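# Mending for a Living in Gremthorpe

Tímea Erdős opened her repair shop in January, four years after she left a desk job in insurance. She takes in coats, mostly, and some bags. 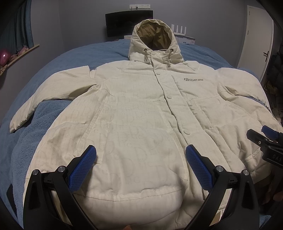

"People bring things in late," she says. "A seam goes in the fall and they wear it all winter. By then the lining has gone too."

She charges by the hour and writes every job in a ledger. The last line when I visited was number 327. A new zipper is her most common order, and she buys them in boxes of 300 from a supplier in Posavent.

Her landlord, Eilif Öberg, used to sell shoes in the same room. He left her the counter and a long table. "I told her to raise her prices," he says. "She hasn't."

Erdős says she will, maybe next year. For now she wants a second machine — a used one would do — and someone to answer the phone in the mornings.

The shop opens at 10 a.m. and closes when the pile is done.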